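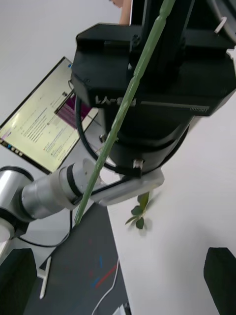 Long, thin and green.

18 February 2018

Every year I tell myself I won't sow anything before the clocks change, and every year I have trays on the windowsill by the end of January. This year it was tomatoes and two kinds of sweet pea. The sweet peas are fine. The tomatoes are not, and I have spent most of today deciding what to do about them.

The trouble is light. We face east, and there is a large sycamore over the road which takes what little sun there is until mid-morning, even without its leaves. The seeds don't mind that, they come up anyway, especially on the sill over the radiator. Then they grow towards the glass as fast as they can and get long pale necks which fall over when you water them. Turning the trays every day helps a bit. Turning the radiator off helps more, but I share the house and was outvoted.

Rajitha Pramanik, who has the plot next to mine at Girnholm, sows his tomatoes in the third week of March and always has fruit before I do. I asked him about it in October when we were both clearing up, and he said that a plant which has been checked by cold or poor light takes so long to get going again that the early start is wasted. I wrote this down in my garden notebook. I found it again last night, underlined twice.

So this morning I went through the trays. The worst of them went in the compost bin. The rest I have potted on deeper, right up to the seed leaves, as tomatoes will put out roots from any part of the stem that is under the soil. This works for tomatoes but don't try it with everything. I buried some courgettes the same way a few years ago and they rotted. Hold them by a leaf when you move them, never by the stem. They can grow another leaf.

I used the same multi-purpose compost as last year, sieved, with a handful of grit to each pot. It came out of the bag very wet and I had to leave it spread out on newspaper overnight. I used to buy proper seed compost but I can't say I've noticed a difference once they are past the first true leaves.

The other thing I did was look for somewhere better to put them. The back bedroom has the only window facing south. It is also full of other things. I moved the ironing board and two boxes of books on to the landing, and there is now space for a table under the window. I have been told the landing is not a permanent solution.
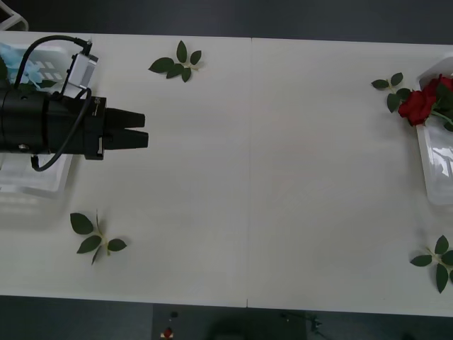 Two white tops side by side, with the join down the middle.

I would like a pale surface under the pots. White throws some light back up on to the undersides of the leaves, and it wipes clean. Rokeya Paul lines her shelves with kitchen foil and gets very sturdy plants from it, but she also has a proper grow light, so it is hard to say how much is down to the foil. I priced up a light from Poma at the garden centre in Destgate and came home without one. It's a lot of money for six weeks' use. I might feel differently next January.

While I was there I bought seed potatoes. I only wanted a few earlies, but they are sold in bags and I now have 25 of them in egg boxes in the porch, which is cool and bright and about the best place we have for chitting. Anybody local who would like some is welcome to them.

Nothing much to report from the plot itself. The ground is too wet to walk on without a board. The broad beans I put in last autumn have come through with a few blackened tips, and something has been at the purple sprouting despite the netting. Pigeons, I think. The path by the bottom gate is under water again and Shanthi Gazi has asked everyone to park at the top end until it drains.

I have kept back half a packet of the tomato seed and will sow it in the third week of March, next to the ones I potted on today, and see which does better. If it is the March ones I'll have to tell Rajitha.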